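Desk lamp

A desk lamp (also task lamp, reading lamp, in older catalogs "student lamp") is a small light made to stand on a desk or table and light the work in front of the person sitting there. Not the room. Most have a base, a stem or arm, and a shade that can be tilted. Related types: clamp lamps, piano lamps, banker's lamps, clip-on book lights.

History

Before electricity – candles and oil lamps, often with a paper or metal screen to keep glare out of the eyes. Oil lamps with an adjustable burner on a rod were common in homes and schools in the 1800s. Messy, needed filling and trimming, and the shade got too hot to touch.

Electric versions came in with home wiring in the late 1800s and early 1900s. Early ones were basically an oil lamp body with a socket put on top. Cloth-covered cord, heavy cast base, glass or metal shade. The green glass shade on a brass stand is from this period and is still copied a lot.

The big change was the balanced arm in the 1930s. Springs take the weight, so the head stays where it is put. Drafting offices and workshops took these up first, homes later. Gooseneck stems are another answer to the same problem, cheaper, less precise, and they go limp with age.

Halogen desk lamps were popular in the 1970s and 80s. Small head, very bright, very hot. Compact fluorescent followed, then LED, now the usual choice in new lamps.

Parts

Base. Has to be heavy or wide enough that the lamp does not tip when the arm is stretched out. Cast iron in old lamps, steel plate or weighted plastic in newer ones. Felt or rubber underneath to save the table top.

Stem or arm. Fixed, jointed, sprung or flexible. Joints are normally held by friction, with a wing nut or knob to tighten.

Shade. Directs the light down and hides the bulb from the eye. Cone, bell, dome and half-cylinder are the common shapes. The inside is usualy white or bare metal to reflect more light. Many shades have holes or slots at the back to let heat out, important with incandescent bulbs, less so with LED but often kept for looks.

Switch. On the base, on the cord or on the back of the shade. Touch switches and dimmers on newer types.

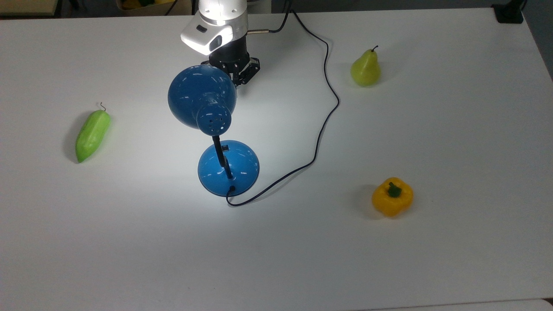
Reading time: 4 min

Shade shape and light

A deep bell shade gives a fairly tight pool of light with a soft edge. A shallow dome spreads wider but the bulb can be seen from the side, which is tiring. Tilting the shade moves the pool and also the shadow of the hand – so the lamp goes on the left for right-handed writers and on the right for left-handed ones.

Glossy table tops and coated paper throw the light back at the reader. Fix is to move the lamp to the side, not to use a weaker bulb.

Brightness for reading is given in lux at the desk surface. 300 lux is enough for casual reading, fine work like sewing or drawing needs more. Older readers need more too.

Color temperature: warm white (2700 to 3000 K) for evenings, cooler for daytime work. Mostly taste. Color rendering matters more for painters and model builders.

Makers and collecting

Small market for old desk lamps. Collectors go for original paint, original cord clamp, maker's stamp under the base. Rewired lamps are worth less but are a lot safer.

Names seen at sales include Karus, known for enameled shades, and Drurnex, a maker of office lamps with a spring arm. The Drurnex 734 is the one most people look for. It has 5 joints, all the same size, so parts can be swapped around. Nseir lamps turn up less, mainly clamp models, and are often listed wrongly as Karus becuase the shades are alike. Eltex made switches and sockets rather than whole lamps – an Eltex stamp on the socket does not date or identify the lamp.

Safety

Check the largest wattage marked on the socket. Too strong a bulb scorches the shade lining and cooks the socket. Old cloth cord with bare spots should be replaced. Metal-bodied lamps without double insulation need a grounded plug. Keep paper and curtains off the shade.

Unplug before changing a bulb, let it cool first. Halogen bulbs should not be touched with bare fingers, skin oil shortens their life.

Care

Dust on the shade and bulb cuts the light noticeably. Dry cloth for enamel, slightly damp for plastic, no solvent on paint. Squeaking springs – 2 drops of light oil, wipe off the rest. Loose joints, tighten the knob a quarter turn at a time.

See also: Banker's lamp, Floor lamp, Gooseneck, Lampshade, Light bulb, Lux

Page last changed 22/07/2022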